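Parnum opens office-task recording room and calls for partner sites

Parnum has begun recording everyday office tasks with a humanoid robot, in a furnished room at its Grosarmont building. The recordings will be used to train a control system that learns from examples. The company is also looking for up to five outside offices to join the work from August.

The room is fitted out as an ordinary workplace, with carpet, tables, cupboards and office chairs. An operator guides the robot through a short task, such as moving a file box or shifting a chair, and the movement of every joint is stored together with the video from the robot's cameras. One complete attempt is called an episode. The team has kept 1,314 episodes so far, covering eight tasks.

"We chose jobs that people in offices do without thinking about them," said Ludivine Guillot, who leads the project at Parnum. "A cupboard shelf is harder than it sounds. The arm has to come in past the door and the side panel, and the fingers have to meet the box at a useful point. A few centimetres out and you are pushing the shelf."

File boxes are placed differently for each episode – straight, at an angle, near the front or further back – so that the system does not learn a single position by heart.
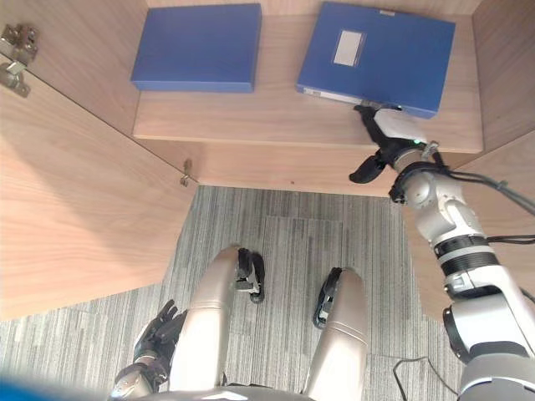

How episodes are checked

Each recording is watched by a reviewer before it goes into the training set. Reviewers mark the start and end of the task and note the points where the gripper first touches something. Attempts that fail are kept in a separate group, as the team expects to use them later to teach the system how to recover from a mistake.

Ross Rennie, who runs the review desk, said that most rejected episodes are turned down for dull reasons. "The operator stops early, or one camera drops out for a second. If the streams don't line up we can't use it, however good the movement was."

The wrist cameras have proved their worth in low and awkward places. When the arm works near the floor, a camera higher up may show very little of what the hand is doing, while the one at the wrist sees the underneath of the furniture at close range. Chairs are the clearest case. From below, the seat and the central column can fill most of the view, and the system has to learn what it is looking at from there as well.

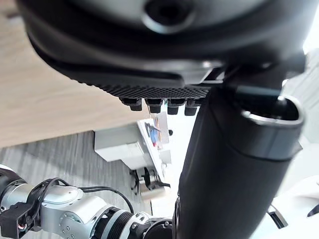

PARTNER SITES

Parnum is inviting offices with their own furniture and storage to host the robot for a recording period of 31 days. Padberg, which supplies the recording software, will set up the equipment at each site and train two members of staff as operators. Ntuli will store the data and remove any recording in which a passer-by can be recognised.

Hosts need a carpeted or hard level floor, a lockable room and at least one cupboard with a hinged door. There is no charge for taking part. Operators' hours are paid by Parnum.

"Our own room has taught us a lot, but it is one room," said Minttu Mäkelä, head of data at Parnum. "We want other people's cupboards."

Applications and questions should be sent to Flora Cowie in the Parnum press office at Grosarmont. Visits to the recording room can be arranged for journalists on request.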